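Cleaning and sorting a play kitchen set

Otthorpe Toy Library, care sheets

This page covers the tabletop kitchen sets: play food, plates, pans, colander and utensils. It applies to sets that come back from loan and to sets kept at home. A full clean takes an hour of work, plus drying overnight. If a set is used daily by more than one child, do the full clean once a month and wipe the hard pieces in between.

What you need

A washing-up bowl that holds at least 2 litres
Washing-up liquid
Two soft cloths and an old toothbrush
A mesh laundry bag with a zip
Mild laundry detergent, no fabric softener
A clean towel for drying
A storage box with a lid (we use the Pineo one, 340 mm long and 238 mm wide)

Clear a work surface first. A plain white or pale tabletop is best, as small dark bits and loose threads show up on it. If the table has holes in it for cables or fixings, keep small parts away from them.

Step 1: Lay everything out

Tip the whole set on to the table and spread it out so that no piece is on top of another. Check it against the list inside the lid. Missing pieces are easier to chase now than after the set has been put away.

Look inside the pots as you go. Small fruit gets pushed into them and stays there through several loans. Unfold any tea towels or aprons and shake them out over the floor.

Step 2: Sort by how it is washed

Make three groups.

Soft pieces. Anything stuffed or covered in fabric. Squeeze each piece if you are unsure. Some play food has a fabric outside and a hard core, and those go in the third group.

Hard pieces. Plates, bowls, pans, pots, spatulas, the colander and solid plastic food.

Wipe only. Anything with a battery compartment, a speaker, a glued paper label or a wooden part. These never go into water.

Sort by feel and not by what the piece is meant to be. Two bottles that look alike from across the room may be made quite differently, and in the older sets a fabric one was often added to replace a lost plastic one.

Step 3: Check for damage

Do this before washing. On soft pieces, run a thumbnail along every seam. A gap that lets in the tip of a pencil needs stitching before the piece gets wet, or the filling will work its way out. Pull gently on caps, stalks and leaves. If one moves at the base, stitch it or take the piece out of the set.

On hard pieces, look for cracks at the handles and rims. Cracked plastic should be thrown away. Glue does not hold well on pieces that get chewed, and the broken edge can be sharp.

Step 4: Wash the soft pieces

Put them in the mesh bag, zip it up and wash at 30 degrees on a gentle cycle. Use half the detergent you would use for clothes. Strong reds can run in the first few washes, so keep red pieces apart from cream and yellow ones until you know the colours hold. A dye-catching sheet in the drum is worth the few pence.

If a piece has a printed label, turn it so that the label faces inwards and hold it there with a loose elastic band. This slows down the wear on the print.

Take the bag out as soon as the cycle ends. Press each piece in a towel without wringing it and pull it back into shape while it is damp.

Step 5: Wash the hard pieces

Use warm water with a small squirt of washing-up liquid. Start with the plates, then the food, then the pans, and change the water when it goes cloudy. Use the toothbrush in the grooves of textured fruit and in the corners of slotted utensils. Rinse everything under the tap.

Do not use the dishwasher, even for pieces marked as safe for it. The thin ones warp on the lower rack.
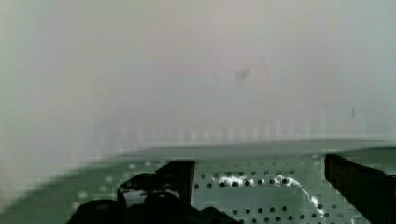
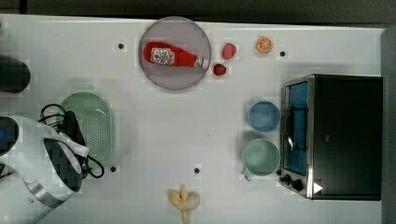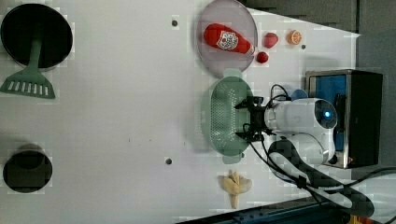 Step 6: Dry everything fully

Drying is where most sets go wrong, as a piece that feels dry on the outside may still hold water inside. Lay a towel flat and space the pieces out on it. Stand pots upside down with one side propped on a spoon handle, so that air can get in underneath. Flat plates dry quickest on edge in a dish rack. Anything perforated needs more care. A colander like the oval green one in the third picture has rows of small holes, and each one can keep a drop of water, so shake it hard over the sink first and then push a corner of dry cloth against the holes from both sides. The handle tab at each end should be wiped on the underside as well. Slotted spatulas are treated the same way.

Soft pieces need a full night in a warm room, turned once. Do not put them on a radiator, and do not tumble dry them. To test one, hold it against your cheek and squeeze. If it feels cool, leave it longer.

Step 7: Wipe-only pieces

Wring out a cloth in soapy water until it no longer drips. Wipe the piece, then wipe it again with a cloth wrung out in plain water, then dry it by hand straight away. Go round paper labels without rubbing over them. Take the batteries out of anything that will be stored for longer than a month and put them in a labelled bag.

Step 8: Pack the box

The order matters if you want the lid to close. The box we use takes a complete set with a little room at the top.

Put the largest pan in first, flat on the bottom. Nest the small pots next to it, open side up. Stack the plates in the pan with a sheet of kitchen roll between each. The colander goes on next, open side up, and the small fruit goes inside it. Lay bottles on their sides along the edge. Long utensils go in diagonally, on top of everything hard. Soft pieces go in last to stop the rest from rattling.

Banana bunches are the awkward ones. If the fingers are splayed outward, set the bunch over an upturned bowl and do not try to press it flat, as the join at the top will split.

Put the contents list back inside the lid and write the month of cleaning on it, for example "cleaned September".

Common problems

Sticky patches that will not wash off. Usually sticker glue. Rub with a little cooking oil, leave for ten minutes, then wash as normal. Only for hard pieces.

A musty smell from a soft piece. It was packed damp. Wash it again and dry it for two nights. If the smell is still there, replace it.

Pen marks on plates. Try white toothpaste on a damp cloth, rubbing lightly. Coloured plates may lose some shine, so test the underside first.

Lumpy filling. Work the lumps apart with your fingers while the piece is damp. Once it has dried hard there is little you can do from the outside.

Replacement contents lists are kept in the folder by the returns desk. If your box has an older list with a blue heading, take a new one, as the number of utensils has changed.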